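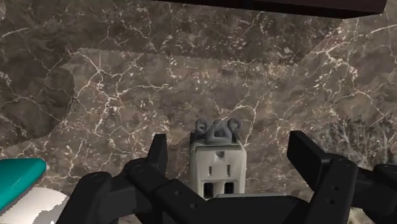
One reply to the last thread said that a sovereign spread is "just the market's default probability with a different label," so why bother splitting it up. I think the split matters, and the Omum bonds are a good case. Thread.

Starting data: Omum dollar bonds closed the year 400 basis points over Treasuries at the ten-year point. That's the number everyone quotes. It contains at least expected loss, a risk premium, a liquidity charge and whatever the index funds are doing that week.

Expected loss first. You need a default probability and a recovery assumption, and the spread only gives you the product of the two. If recovery is 25 cents you get one annual default rate. If recovery is 60 you get nearly double. Same bond, same price.

Quick arithmetic for anyone who wants it. Spread divided by (1 minus recovery). 400 over 0.75 is 5.3% a year. 400 over 0.40 is 10% a year. Most screens have the recovery input buried in a settings page and most users leave it at the default.

And both of those are risk-neutral rates, so they overstate real-world odds. By how much depends on the period. In calm years the gap is wide, in bad years it closes and then reverses.

Now the liquidity piece. The Filley desk note dated 2 Jan 2016 puts it at 90 basis points for Omum, measured against a basket of more heavily traded issuers with the same rating. I get something lower with the same basket but I don't use year-end quotes.

Year-end quotes are bad. Dealers are cutting inventory, bid-ask goes out, and the closing mark can be one small trade. If your model is calibrated on that day it will tell you liquidity risk went up. It went up for a few sessions.

Geopolitical premium is what's left over in the Filley method, which is my main complaint. A residual is not a measurement. Everything the model misses ends up in it, and then someone puts it in a chart titled "political risk."

What I'd do instead: look at the difference between bonds under foreign law and bonds under local law, same issuer, same currency, near maturities. A government can rewrite its own law fairly cheaply. It can't do that in New York or London. The gap is a direct price for one kind of political risk.

For Omum that gap is small and has been stable since May, through the border closure and the pipeline dispute. If investors were pricing a political break, I'd expect the local-law paper to move first. It didn't.

The pipeline dispute does show up somewhere, in the short end. One-year CDS moved a lot more than the ten-year. That's a cash flow worry: transit fees are paid quarterly and the budget needs them.

Someone will bring up the Mistetti index. I pulled the history. It has 1,509 daily observations, which sounds like plenty, but it's built from news counts and the source list changed partway through. The level before and after the change isn't comparable. Use first differences or leave it out.

With first differences, Mistetti explains close to nothing in Omum spreads once you control for oil and the dollar. Before anyone asks, yes, I tried lags. One lag was significant out of ten, so I'm ignoring it.

Oil and the dollar explain more than half of weekly moves. Not a surprise for an exporter with a managed currency, but it does mean a lot of commentary on "rising tensions" is describing the crude price.

On positioning: the Phillips fund survey covers 3,000 accounts and shows underweights in the whole region, Omum included. Survey weights are by number of accounts and not by assets, so a few big holders can be doing the opposite and you wouldn't see it.

Where that leaves the spread, by my numbers: mostly commodity and dollar exposure, a real but modest liquidity charge, a small legal-risk component, and a residual I don't have a name for.

Things that would change my view - a wider gap between local and foreign law, CDS inverting past the two-year point, or reserves data being published late. The last one is easy to check and few people do.

Correction to the arithmetic post: the formula is the simple approximation and ignores the coupon and the curve shape. Fine at these levels. Don't use it on anything trading below 70.

Spreadsheet goes up once I've replaced the year-end quotes with mid-month ones.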